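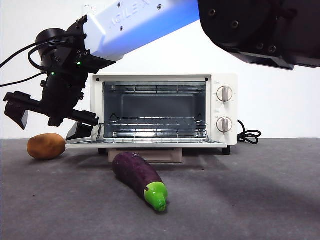
Backt ein kleiner Ofen wirklich schneller?

»Der Kleine ist viel schneller als der große!« Das steht gern in der Werbung. Stimmt das? Kommt darauf an.

Im Ofen sitzen Heizstäbe. Strom fließt hindurch, sie glühen und machen die Luft heiß. In einen Tischofen passt wenig Luft, also ist er früher warm. Soweit glauben wir das.
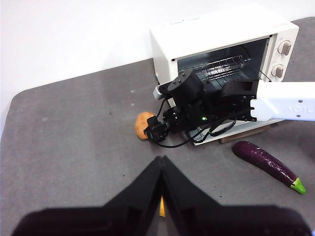 Eine Kartoffel wird davon aber nicht dünner. Die Hitze muss von der Schale bis in die Mitte wandern, und das dauert – egal, wie groß der Ofen ist. Bei einer dicken Kartoffel können es bis zu 90 Minuten sein. Wer beim Vorheizen 10 Minuten spart, wartet trotzdem noch ziemlich lange.

Und das Gitter? Es lässt heiße Luft auch von unten an das Gemüse. Ob die Kartoffel davon besser schmeckt, wie manche behaupten, bezweifeln wir.

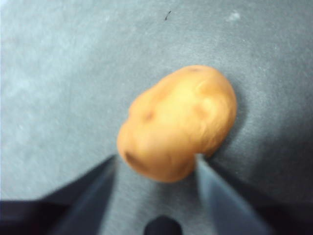 Die kleinen dunklen Stellen auf einer Kartoffel heißen Augen. Sehen kann sie damit natürlich nichts. Aus den Augen wachsen Triebe, wenn sie lange liegt. Eine Spielzeugkartoffel kann das nicht, und gar wird sie auch nie. Also bitte nicht backen!

Zuletzt aktualisiert: Juni
© Kinderseite Nallodier | Kontakt | Nach oben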